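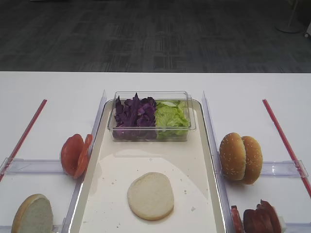
Attachment 1: table 19, tray with bun base and two-section container

Ticket 482
Opened: Jan 2, 2023
Reported by: Sinéad Geraghty
Site: Jolgate sandwich counter training room
Category: Serving equipment
Status: Closed

Problem
Chopped lettuce and purple cabbage are getting mixed in the divided container. Staff are also finding crumbs on the tray before the first filling goes on. The container is from the Wirnar order, the tray is the long cream one from Pesonen.

Details from reporter
The lettuce side is fine when we start. After a few buns there is cabbage in it. We fill both sections to the top, cabbage a bit over. The crumbs are on the tray near the bun, mostly to the right of it, and up toward the container. Do we need a deeper container?

Log

10:20 – Asked what fill weight is being used. Reply: no weight, filled by eye.

10:45 – Checked attachment. Cabbage is piled slightly higher than the container rim. Advised filling both sections to a finger's width below the rim and topping up more often.

11:30 – Asked where buns are being split. Reply: on the tray, with the bread knife. Advised splitting them on the back counter and bringing the base over cut side up. Wipe the tray between batches with a dry cloth.

13:15 – Sinéad asked if the clear dividers along the tray should come off for cleaning. Yes, at the end of the day. Warm water and a soft cloth, no scouring pads – they scratch easily.

15:40 – Reporter ran the afternoon session with the lower fill. Lettuce stayed clean until the second top-up, then a few shreds of cabbage. She is happy with that. Crumbs much reduced.

Resolution
Lower fill level, buns split off the tray. No replacement container ordered. If a deeper one is still wanted, raise a new request under Ridel stock, item 1132.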